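Chapter 6
The Cable Did It: Faults That Live Outside the Program

6.1 A stop with no reason given

At twenty to four one afternoon in March, the picking cell at Prurnden stopped. It did so politely. The arm slowed, held its position above the tray and put a message on the pendant saying that a protective stop had been requested. It didn't say who had requested it.

The operator did what operators have always done, and will go on doing however many chapters are written against it. He looked at the arm, saw nothing wrong, cleared the message and pressed start. The cell ran for the rest of the shift. The next morning it stopped again, and was cleared again, and by the end of the month clearing it had become part of the job, like wiping down the bench or complaining about the coffee.

You will meet this fault. It may have a different message and a different make of arm, but you'll know it by its manners. It comes and goes, it leaves when an engineer walks in, and it gets blamed on the software for longer than is decent.

The first five chapters of this book dealt with mistakes in programs: wrong frames, wrong payloads, points taught in a hurry before lunch. This one deals with the parts of a cell that no program can see. Chief among them are the cables, hoses, straps and clamps that people add after the robot has been delivered, usually on their knees, often with whatever was in the drawer. Students tend to find the subject dull. It accounts for most of the telephone calls they will get at home.

6.2 What the log said, and what it left out

Prurnden's controller kept a decent log. Over the period in question it held 2,711 entries, and Rasmus Petrauskas read all of them, which tells you something about the budget for the investigation. Most were routine: mode changes, door opened, door closed, gripper open, gripper closed. Among them were 33 protective stops. Each had a time, a joint position and the same unhelpful cause.

Sorted by time, the stops looked random. Sorted by shift, they looked like somebody's fault, and for a week or so somebody was being quietly blamed for them. Petrauskas then sorted them by the angle of the last wrist joint. All but two fell within a narrow band near the far end of its travel, where the wrist had wound itself round to reach things lying close to the tray wall.

Stop there for a moment, before reading on, and write down what you would check first. Keep the piece of paper. We'll come back to it in 6.5, and you aren't allowed to alter it in the meantime.

The log had no entry for the gripper cable being pulled, for the simple reason that nothing in the cell measures that. A controller knows its joint angles very finely. It knows its motor currents well enough. Of the wires hung along its outside it knows only whether the signal at the other end has arrived, and if the signal drops for a few thousandths of a second it reports, truthfully, that the signal dropped. The rest is up to you.

6.3 Dressing an arm

The business of running cables and hoses along a robot is called dressing, and the finished result is the dress pack. On a large arm in a car plant it's a designed item with a part number and a price that makes people sit down. On a trial cell it is more often a bundle, a strap and a hope.

The difficulty is easy to state. A cable has one length. The path it must follow has many, and the path changes every time a joint turns. Leave too little slack and the wrist tugs at the connector. Leave too much and the loop droops, swings about, and in due course catches on the fixture or on the part. Between the two lies an amount of slack that suits every pose the arm will reach, and on some cells that amount doesn't exist. If so, you must limit the wrist, move the tray or route the cable another way.

Look at any working cell with this in mind and follow the wiring from the forearm to the tool. Ask where it is held, where it is free, and what the free part will do when the wrist turns half a circle one way and then half a circle back.

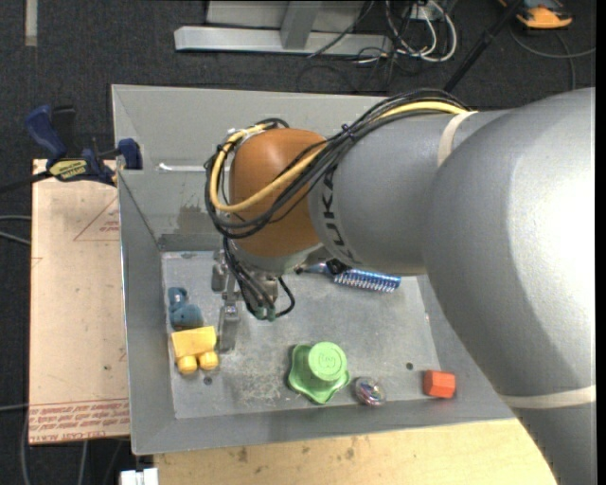

Petrauskas maintains that a loop over the wrist should be judged only at the two ends of its travel, never in the middle, where every cable looks comfortable and every installer takes his photograph. He would also like it known that he has been saying so for 20 years and that it has made no difference whatever.

With cables arcing over the wrist housing and trailing down past it to the gripper, as they do on the arm shown, the last short stretch is the one to worry about. A strap on the forearm stops the bundle sliding there. It does nothing for the length beyond it, and whatever pull the wrist puts into that length ends up at the next thing that can resist. Very often that's a connector, a part made to carry signals and not much else.

At Prurnden the next thing was a plug made by Rekel, and a perfectly good plug it was. Turned to the far end of its travel, the wrist drew the cable tight and tilted the plug very slightly in its socket. One contact lifted. The gripper's status signal vanished and came back before anyone could have said "oh". The safety circuit, through which someone at Sirard had thoughtfully routed that same signal, did exactly what it had been built to do.

6.4 The wrong repairs

It's worth setting down what was tried before the cause was found, as all of it was sensible and some of it was expensive.

The software was rolled back to the previous version. The stops continued. The software was rolled forward again.

The gripper was swapped for the spare. The stops ceased for nine days, to general joy, and then resumed. In fitting the spare, the technician had unplugged the cable and plugged it back in with a little more slack than before. He had fixed the fault by accident, and the bundle then crept back through its strap until he had unfixed it.

Latuheru, the firm that had supplied the controller, suggested electrical noise, and sent a filter. The filter was fitted. It's still there, and is no doubt filtering something.

Last, and this is the part that belongs in a chapter with safety in it, somebody proposed stretching the time for which a lost signal would be ignored. A few hundredths of a second would have hidden every one of the stops. It would also have hidden the first few hundredths of a second of a real failure, with a heavy arm moving and a person's hand in the tray to free a jammed part. The proposal was written up neatly and came within one signature of being carried out.

A nuisance stop is a true report of something. You may find that the something is trivial, and you may then deal with it. Making the report go away first is a different trade, and the people who practise it generally meet an inspector sooner or later.

6.5 Working method

Fetch your piece of paper. If it says "software", you are in good company, and you may cross it out now.

The method used in the rest of this chapter is plain and slow. Before touching anything, copy the log. Sort the faults by every column you have, starting with position. Take the arm, at reduced speed and with the guard arrangements your site requires, to the pose where the faults gather, and hold it there. Isolate it before you go near. Then look at the wiring, from the connector back towards the base, and note each point at which it is held. Don't move it yet. A cable that has been moved is a witness that has been spoken to.

Only when you have written down what you found should you change something, and then change one thing. The Prurnden repair was a bracket beside the gripper that took the pull off the plug, together with a limit on the wrist. The bracket took under an hour to fit. Finding out that it was needed had taken from March until the summer shutdown, if you count the filter.

Section 6.6 sets out the sums for free cable length between two fixed points as a joint turns. They aren't hard, but do them with a pencil, and have a bit of string to hand for when you don't believe the answer.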